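Work & Machines

The Slowest Hire at Mukwood

At the Mukwood refurbishing shop, a good technician can seat a processor in a used desktop while complaining about the coffee. The robot takes longer and has no view on the coffee, and the staff can't decide which of the two they find more annoying.

Mukwood buys retired office computers by the pallet, fixes what can be fixed, and sells the results to schools and small businesses that don't care what year it is inside the case. In a good week 432 machines leave the building. Every one of them has been opened, cleaned, stripped of whatever the last owner left behind, and put back together by somebody with sore wrists.

The wrists are how Wiltix got in the door. Wiltix sells robot arms to shops too small to have thought of buying one, and its sales pitch last August leaned hard on the word "repetitive." The technicians, who had been using that word for years with less success, noticed that it worked better on a slide. 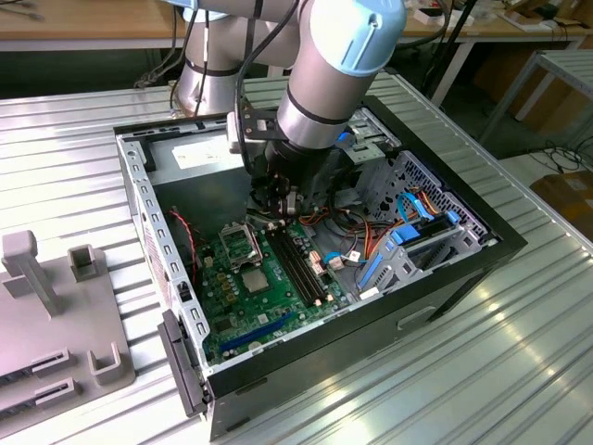 The plan was modest. People would go on doing the parts of the job that call for judgment, such as deciding whether a fan is dying or merely dramatic. The arm would take over processor swaps, a fussy little task that punishes anyone in a hurry. The chip goes into its socket one way only, and it goes in flat. Then the metal bracket comes down over it. Get it slightly wrong and you've made a very thin paperweight.

What the brochure skipped was the furniture. Before the arm could be any use, the shop had to learn to put things in the same place twice. Cases now go on the table lying on their sides. Parts wait in gray holders that are supposed to stay where they were set down, a rule that sounded easy until the first person moved one to make room for lunch. Technicians who used to keep their screws in a mug, a jar lid and one shirt pocket were asked to adopt a system. There was grumbling, followed by labels.

There was also Cordeiro, the scheduling software that came along with the deal and that everyone at Mukwood has an opinion about. Cordeiro hands out the jobs. It believes all desktops of a given model are alike, a touching idea that doesn't survive contact with an actual desktop. Some have been upgraded by a cousin. Cables run wherever the last person stuffed them. A human hand nudges a loose wire out of the way without being asked. For the arm, somebody has to come over and do the nudging first, so a new job has appeared on the floor: tidying up for the robot. It pays the same as the old one.

To be fair to the thing, it doesn't get tired. In its first months it worked through 700 practice swaps on boards headed for scrap, and the last of them got the same patient treatment as the first. Technicians who have watched it inch a chip toward a socket compare it to seeing a relative parallel park. You want to help. You're not allowed to.

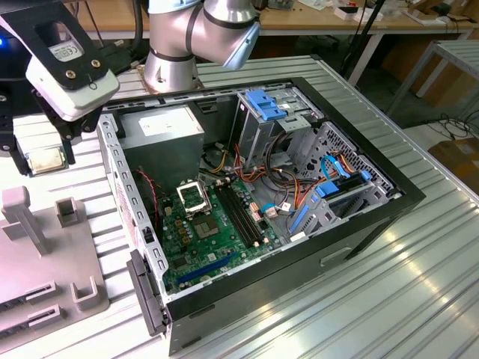
Who does what now

No jobs have been cut so far. The bench crew was 8 people before the arm and it's 8 people now, though the day is sliced up differently. Two of them have been trained to set up the robot's work and reset it when it stops, and they've picked up the slightly haunted look of new parents. The rest get the odd cases, the ones Cordeiro has given up on, and several say they like the work more than they used to. Odd cases are interesting. Odd cases all day long are also exhausting, and the old easy jobs turn out to have been where people did their resting and most of their talking.

Management would like the arm to handle 156 swaps a week by summer. The crew would like a raise for the people who look after it. Talks on both continue, at a pace the robot would recognize.

Meanwhile the sister shop in Bukum has asked to come over and see how it's going. Mukwood has said yes, and has asked everyone to please leave the gray holders alone until the visitors have gone home.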